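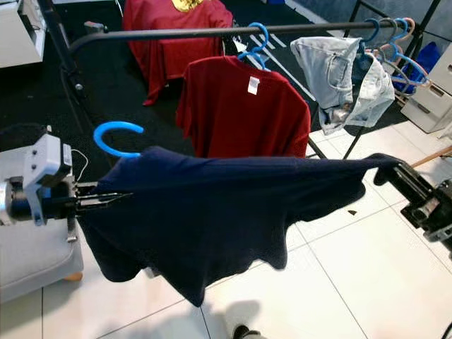

A navy T-shirt between two grippers, with the clothing rack behind it.

I have been teaching people to fold and hang laundry for most of my working life, first in hotels and later in a little training room in Bellamy, and I came to robots late and rather by accident. A company called Rasiden wanted someone who knew shirts to help show its machines how to handle them, and I said yes mostly out of curiosity (and a little vanity, I'll admit).

What I want to argue for is patience, and for letting the slow demonstrations stay in. When you guide a robot through a job by remote control, you very quickly start wanting to look good at it. You learn the one grip that works, you use it every time, and you throw out every attempt where the sleeve slipped or the hem sagged down toward the floor. By July we had kept 1737 demonstrations out of 4000, and I was terribly proud of how clean they were!

I've changed my mind since. A T-shirt is a floppy, stubborn thing. Take it by the two ends and the middle droops, and where it droops depends on how you picked it up. Anyone who has hung one on a hanger knows the small fuss of it: you lift, you look, you let go of one side and take it again nearer the shoulder. That second try is most of the skill, and it was exactly what we were deleting. We were showing the robot a world where shirts behave.

The folks at Trendach, who do similar work, will tell you that messy examples teach messy habits, and I don't think they're being silly. If I fumble out of tiredness at four in the afternoon, please do throw that one away. But a fumble followed by a good, calm recovery is a lesson, the same as it was for the new hires I trained back in 2002, who learned far more from watching me rescue a bad fold than from any number of perfect ones.

I'd also like to see more kinds of hands at the controls. My way of hanging a shirt came from my mother and from a very strict laundry supervisor, and other households do it differently, with perfectly good shirts at the end of it. Let the left-handed people have a turn, and the ones who always start from the hem. I'll be the one by the rack, taking my time over the sleeves.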